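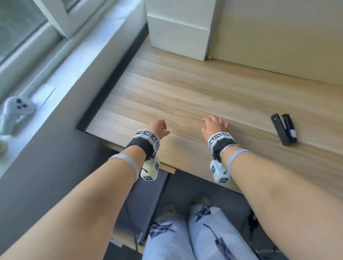 Demonstration session - notes for the Skondberg visit

Read before you come down. Group of 18, split in 2, Bellness side first, then swap.

What the demo covers
- teaching by hand: a person does a desk job wearing wrist trackers, one on each arm
- how the recording gets turned into arm movements
- the Gaillard arm trying the same job

Wrist trackers
White blocks with black and white square markers, black strap to hold them on. Markers point several ways so that one can be seen when another is turned away. Start pose is both hands over the desk, fingers relaxed. Hold still, then begin. Don't cover the markers with your sleeve - this was the main fault at Drullstead in Febuary and we lost most of a morning to it.

Jobs on the sheet
1. pick up the stapler, put it down facing the other way
2. slide it to the far edge of the desk and back
3. pass it from left hand to right
4. your choice, keep it slow

Each pair gets four goes. Write down where the markers were hidden and what the hand was doing at teh time. Rough sketch is fine.

Things to ask the Skondberg people
- what happens to fingers? trackers sit on the wrist, so where does the grip come from
- why 50 recordings of one job and not five
- does the arm copy speed as well or only the path

Write-up: one side, due 22 April 2020. Sketches go in with it. Question 2 above will come up again in the control lectures so do get an answer.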